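Teaching by Demonstration, handout 4: teleoperation
F. Teuber, 8/4/23

Last time we pushed an arm about by the elbow and called it kinaesthetic teaching. It works nicely for wiping tables. It works badly for anything fine, as those of you who tried threading the bead on the Lencho arm will remember, and so will the bead.

Teleoperation keeps your hands off the robot. You hold a pair of controllers, the arms copy you at a smaller scale, and the log records what the arms did. Suturing is the usual showpiece – two instruments, one thread, and a surface that gives when you press it. Three points for the lab:

1. Scaling. Start with the ratio on the card. Everyone turns it down to feel like a surgeon, then runs out of desk. Use the clutch pedal and re-centre.

2. Two hands. One arm guides while the other waits with its jaws open. Waiting is part of the demonstration. Don't trim it out of the log because it looks dull; the policy has to learn when to do nothing, a skill some of us are still working on.

3. Force. You have none. The Dideck controllers send nothing back to your fingers, so you judge tension by looking at the thread. Beginners pull until something moves, and it is generally the wrong thing.

Each pair records 30 demonstrations. Keep the bad ones and label them. Last year's set came to 464 runs, of which 19 were marked "failed", a success rate I admire and do not believe.

Before the lab, read the Ima notes on time alignment and work out why two clocks are worse than one. Bring a written answer, half a page at most.

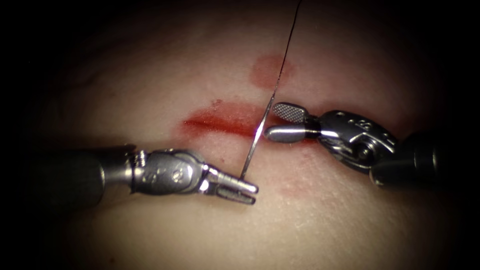

The marks for the lab are for the labelling, by the way. Neat stitching earns you nothing except my envy.

Related items
Handout 3: Kinaesthetic teaching
Handout 5: Cloning and its discontents
Grultlow lab booking, July
Ima notes: time alignment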